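Plarkico Opens Orders for Two-Arm Tabletop Kit

Plarkico began taking orders Friday for a tabletop robot kit aimed at college labs and small training shops. The kit, called Burnico, comes with two arms, a mounting rail, control boards and cables.

Buyers supply their own table and computer. The company says two people can put the kit together in 4 hours with hand tools.

"Most of our customers teach," said Meriem Ouali, who runs sales at Plarkico. "They want students working with both arms by the second class."

The first batch is limited to 203 kits, with shipping set to start in January. Schools that order two or more will get a video training session at no extra charge. Kits can be returned within 30 days if all parts are included.

Volkan Karakaya, a lab instructor at Barnier Technical College, has been using an early version. He said the arms handle toy bricks well but that the printed setup guide needs work, mainly the pages on calibration.

"We got stuck there and had to call them," he said. "They picked up, and we were running that afternoon."

Ouali said a new guide will ship with the first orders. Replacement grippers and cables will be sold separately through Hamdy, the company's parts supplier. Prices for those have not been set. 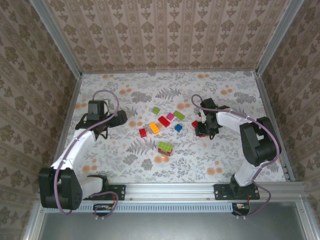 Two rail-mounted arms at work over toy bricks on a tabletop.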